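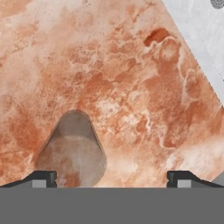
26 de outubro de 2023

Avaliação do pacote de simulação Plumcombe, módulo de cozinha. A licença de teste dá-nos acesso ao braço com garra de dois dedos, ao editor de materiais e ao gerador de variações. O módulo de contacto é vendido à parte e ainda não o pedimos. Hoje interessava-me a câmara do punho, porque é dela que a nossa política tira quase tudo. O mármore alaranjado do tampo enche a vista quase toda e fica desfocado quando está muito perto, com os dois dedos escuros em baixo, um de cada lado. Entre eles aparece uma forma cinzenta translúcida que não consigo atribuir a nenhuma peça. Pode ser uma malha da própria garra com a transparência mal definida. Fica como pergunta para o suporte da Plumcombe.

Instalação: sem problemas na máquina grande. Na pequena o visualizador arranca mas não carrega as texturas - mudei o caminho da cache e passou a carregar. O ficheiro de configuração tem 338 linhas e quase nenhuma comentada. Guardei uma cópia com notas minhas na pasta partilhada, façam o favor de não editar o original.

Geração: pedi 117 variações de cozinha, com materiais e posições dos objectos sorteados. Sete falharam ao carregar, todas com o mesmo erro de colisão entre armário e parede. As restantes abrem bem. A semente é respeitada, repeti duas e saíram iguais. Com o Ultum, em janeiro, não tínhamos conseguido isto, e foi uma das razões para o pôr de lado.

Tarefa escolhida para a comparação: tirar um copo da cuba e pousá-lo no tampo. Interessa porque as paredes da cuba limitam o ângulo de entrada do punho. Na vista exterior vê-se bem a dificuldade: os dedos da garra apontam para baixo, para dentro da cuba esquerda, e o copo cinzento está de pé na zona de trás. A caneca vermelha, deitada na outra cuba, serve de distractor. Deixei a física com os valores de origem. Ainda não medi taxas de sucesso, isso fica para quando o controlador estiver ligado.

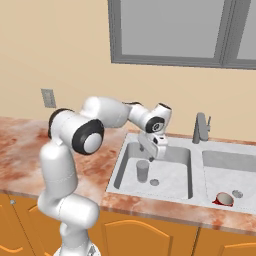
Mavromatis respondeu à primeira versão desta nota dizendo que o preço não se justifica sem o módulo de contacto, e que para tarefas dentro de cubas a Flekex já inclui o equivalente na licença base. Pediu também que a comparação fosse feita com o mesmo controlador nos dois lados, senão estamos a avaliar afinações diferentes.

De acordo quanto ao controlador. Quanto à Flekex, a licença base inclui o contacto mas os materiais são poucos, e o tampo veiado é um caso que nos interessa para a percepção. Vou pedir orçamento às duas com as mesmas condições: um ano, dois postos, suporte por correio electrónico.

Tempos: o lote completo levou 96 minutos na máquina grande, com as duas câmaras ligadas. Falta repetir só com a do punho.

Por fazer:
- perguntar à Plumcombe pela forma translúcida e pelo erro de colisão
- ligar o nosso controlador e correr a tarefa do copo
- exportar as sementes das variações que falharam
- instalar a Flekex na mesma máquina, com os mesmos controladores gráficos
- ver se a licença de teste pode ser prolongada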